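Narkus refillable squeeze bottle: six weeks of wiping down everything I own

I've been through a shameful number of cleaning bottles. Trigger sprays mostly, the kind that work beautifully for a fortnight and then start dribbling down your wrist, and once they go you can pump till your forearm aches and get a sad little spit of vinegar for your trouble. So when my neighbour Mariama Opoku told me she'd given up on triggers altogether and gone over to a squeeze bottle with a proper nozzle, I was ready to hear it. She has three kids and a white kitchen. I trust her on this stuff.

The one she uses is the Narkus refillable, in green, and I ordered the same. It came in July, in a box far too big for it (why do they do this), with a folded sheet of instructions that I read once and have since lost. I got the large. There's a smaller one that would probably suit a bathroom, but I wanted to mix up a decent batch and not be at the tap every second day.

First thing I'll say is that I love the colour. It's a real grassy green and the cap is teal, and on paper those two should fight, but they look cheerful together next to the sink. My partner reckons it looks like something out of a kindergarten. He's not wrong! But I can find it. The old clear one used to vanish against the splashback and I'd be standing there with a wet sponge in one hand, patting along the bench with the other.

The ribbed collar on the cap is the bit I'd pay for again. You can grab it with soapy fingers and it turns. I've got dodgy thumbs (too many years of pastry, long story) and anything smooth and round is a misery for me by the evening, so ridges that I can properly get hold of are a big deal. Tae-yang Ra, who I used to work with and who has hands like shovels, had a go at it when he came over for dinner and said it was nothing special, which tells you more about his hands than about the bottle.

Then there's the nozzle. It's long and it comes to a rounded tip, so you can aim it. Behind the tap, down the groove where the bench meets the wall, into the track of the sliding door, all those spots where a spray just fogs everything nearby and leaves the actual muck alone. I squirt a line, leave it while I put the kettle on, then come back with a cloth. I use a lot less product this way. I mix mine at home, water and a glug of dish soap with a bit of vinegar for the glass, and a full bottle is lasting me well over a week, when the old trigger one needed filling every few days.

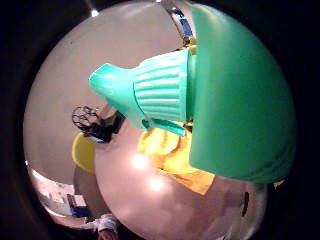

The cloths I use with it are just the cheap yellow ones from the supermarket, by the way. I've tried fancy microfibre and I always go back. They scrunch up small, you can get a finger into a corner with one, and when they've had it they go in the rag bucket for the bike. Someone on the local buy-swap-sell page told me I was ruining my benchtop with them and I should get the Bronura bamboo ones. I did try a pack. They're lovely and soft and they hold about as much water as a sheet of baking paper. Back to yellow for me.

My bench is one of those pale pinky-beige ones that was obviously somebody's dream at one point, and it shows every smear. It's a good test for anything you clean with, because if you've used too much soap you'll see it the minute the overhead lights go on. With the old trigger I was always chasing streaks. With the squeeze bottle I put down a thin line, wipe once damp and once dry, and it comes up well. It took me a few goes to learn the pressure. The first time, I gave it the sort of squeeze you'd give a sauce bottle at a sausage sizzle and flooded the toaster tray.

Now the grumbles, and I do have some.

The little teal tab that hangs off the cap drives me mad. It flaps about under the collar while you're working, and I've caught it on the tea towel rail more than once. Delali Alhassan next door but one snipped hers off with kitchen scissors the day she got it and says she hasn't missed it. I haven't been brave enough yet. I hate cutting things that are new.

It's also heavy when it's full. If you fill it to the shoulder you'll feel it in your wrist by the time you've done the stovetop and the fridge doors, and I've started filling mine to a bit over halfway. And because it's smooth and round all over, it's slippery if you've got any suds on you. All that lovely grip on the cap and not one ridge on the body! I'd have liked a waist on it, or a dimple, or anything at all to hang on to. It has gone into the sink twice and onto the floor once. It bounced, to be fair to it, and didn't split.

You can't see how much is left without picking it up, either. Fine by me, as I just give it a slosh. If you're someone who likes to know, it might annoy you.

Cleaning it out is easy. The neck takes a bottle brush, and I run hot water through the nozzle with the cap on and a few hard squeezes. Don't leave vinegar mix in it while you go away on holiday, though. I did, and the smell when I got home was something else. Two rinses and a night upside down on the rack sorted it.

Price-wise it sits above the supermarket ones and well below the Munro, which is the glass one everybody photographs. I had a Munro for a while. Beautiful thing, weighed a tonne, and I was frightened of it the whole time. There's a Zisine with a flip nozzle that gets good write-ups as well. I haven't used it so I can't tell you, but if anyone has, put it in the comments, I'm curious whether the flip bit holds up.

Would I buy the Narkus again? Yep. I've already got a second one for the laundry, same green, and I've written SOAP on it in marker so that I don't do the windows with the wrong mix again. Four stars from me. I'd give it the fifth if they'd put some grip on the body and do something about that tab.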